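Print this page
E-mail this page

Planning and Budgeting for a Shared Gripper Workstation
Student project report, Valbridge
Solène Texier
August 2023

1. Purpose of the project

The robotics teaching lab at Valbridge has one arm that can be used for handling exercises. It is booked most of the term, and final-year students have priority on it. My project was to plan the purchase of a second workstation for the lower years, to decide what should be bought in the first round and what could wait, and to write a budget that the department could use without having to redo it.

The department set a ceiling of $1,130 for the accessories. The arm itself was not part of this amount. It comes out of the equipment fund, and the lab manager deals with that separately. My part covered the gripper, the finger pads, mounting parts, objects for students to handle, and spares.

I was also asked to say how much of the teaching could be moved into simulation. If a good part of the exercises can be done on a computer, the real workstation does not need to be equipped for everything at once.

2. Starting point

I began in April by reading the exercise sheets from the two courses that would use the workstation. Some of the exercises are the same in both courses with different wording. I made a list of what each exercise needs from the hardware: how far the gripper must open, what shape of object is picked up, whether force sensing is needed, and whether a fixed camera is needed.

Force sensing turned out to be required in only one exercise, and the instructor told me it could be done on the existing arm. I took it off the list. This was the largest single saving in the project and it did not come from comparing prices.

I then asked the lab technician what breaks. His answer was finger pads, cables, and the small screws that hold the pads on. The screws are lost more often than they are broken. He keeps a jar of them but they are of several lengths and students put in whichever one they find. I have put a labeled screw kit in the budget for this reason.

3. Options for the gripper

I compared three grippers, all with two fingers. I have named them here by the supplier we would order through.

Ereo. A two-finger gripper with an electric drive. The pads are held by screws and can be changed in the lab. The mounting plate fits our arm directly. Delivery was quoted at two weeks. The software driver works with the version we have installed.

Jakab. Also electric, with a wider opening than the Ereo and a better manual. It needs an adapter plate, and the plate is sold separately. The fingers are one piece with the pads, so a worn pad means a new finger.

Kivura. The lowest price of the three. It is driven by compressed air. The lab has an air line on the other side of the room, and bringing it to the new bench would need a contractor. I did not get a firm price for that work. Facilities told me to expect it to be more than the gripper.

I had planned to recommend the Kivura when I first saw the price list. After the talk with facilities I dropped it. I kept it in the report so that the next person to look at prices does not have to make the same inquiry.

4. What was tried in simulation

The lab's simulator was used to check sizes before anything was ordered. I set up a simple room with a gripper model, a floor, walls, and long thin objects, and ran the grasping exercises from the first course with different finger openings. 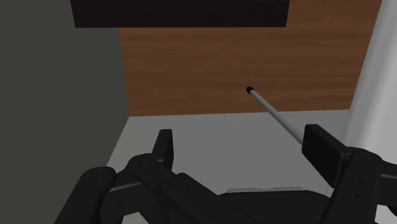 Buying handling objects was the part of the budget I knew least about, and the simulator was useful for it because an object can be changed there for free. The original list had blocks and balls only, and I was not sure that rods belonged in a first order. A thin white rod with a black tip, like the one angled diagonally toward the right finger pad, gives a student a different problem from a block. The angle of the fingers matters a great deal, and the student has to think about which part of the rod to close on. Rods are also cheap. I added a set of them in plastic and aluminum, in two diameters, and took out the foam blocks, which wear out and leave crumbs on the bench.

The simulation did not tell me anything about wear. The surfaces in it are smooth and the pads never change. It also did not help with cables, since there are none in the model. I mention this because the first draft of my plan had no money for cable guides, and the technician pointed it out.

Changing the opening of the fingers in the model showed that every object in the first course fits within the range of the Ereo gripper. The wider Jakab opening would only be used for one box in the second course. That box can be replaced by a smaller one.

5. Recommended purchase

I recommend the Ereo gripper. The main points were the replaceable pads and the mounting plate.

The first order should contain:

The gripper with its mounting plate
3 sets of spare finger pads
A screw kit, sorted and labeled by length
Cable guides and one spare cable
The set of rods, plastic and aluminum
A set of solid blocks to replace the foam ones
A storage box with dividers

The second order, to be placed after the first term of use, should contain:

A camera bracket
More pads, depending on wear
Any objects the instructors ask for

With the first order placed at the prices quoted to me, $40 is left under the ceiling. I would not spend it in advance. Shipping on the pads was quoted separately and may change if they are sent from another warehouse.

The quotes are attached to the paper copy of this report. They are valid until the end of the semester. If the order is placed after that, the technician should ask for new ones, and the pads should be checked first since their price had already changed once while I was working.

6. Bench space

The new workstation will go on the bench next to the window, where the old plotter is now. I measured the bench and compared it with the reach of the arm. The arm can touch the window frame at full stretch, so a limit must be set in the controller before students use it. The bench is deep enough for the arm and the storage box, but the computer has to go on a side table.

Power is available at the wall. There are two outlets and both will be in use. A power strip with a switch is already in the lab's stock and does not need to be bought.

The emergency stop should be mounted on the front edge of the bench, on the left. On the existing station it sits on the right and is hard to reach for the student at the keyboard.

7. Schedule

The plan assumes that the arm has arrived before the gripper is ordered. The order of work I suggest is as follows. The bench is cleared and the plotter moved to storage. The arm is bolted down and tested with no gripper. The gripper is fitted and the driver is tested. The instructors then run through every exercise on the new station themselves before a class uses it.

I allowed a full week for that last step. On the existing station it was skipped, and two of the exercises had to be rewritten during the term.

During the first weeks, students should do each exercise in the simulator and show the result to the instructor before they book the bench. This keeps the bookings short. It also gives the instructor a chance to catch a wrong finger opening before it costs a pad.

8. Problems during the project

Getting quotes took longer than I planned. Jakab's reseller asked for a customer number, and I had to wait until purchasing found ours. I had left a few days for quotes in my schedule and should have left several weeks.

My first spreadsheet mixed prices with and without tax. My supervisor found this at the midterm review. I rebuilt the sheet with separate columns and entered every price again from the written quotes. One item had been entered twice, which was in my favor once it was removed.

I also spent too much time on the look of the simulated room. I tried several textures for the wood panel behind the work area, and none of it had any effect on the results. I would use a bare room if I did it again.

9. What is left to do

The budget sheet has been handed over to the lab manager. The purchase form is filled in except for the account number, which I do not have access to.

The exercise sheets still refer to the foam blocks. They need to be changed to the new objects before the first class. I have marked the places in the files but have not edited the text, as the sheets belong to the instructors.

The simulator files are in the course folder under the project name. The gripper opening is set at the top of the main file and can be changed there. The rod has its own file, and its length and diameter are the first two values in it.

E-mail this page
Print this page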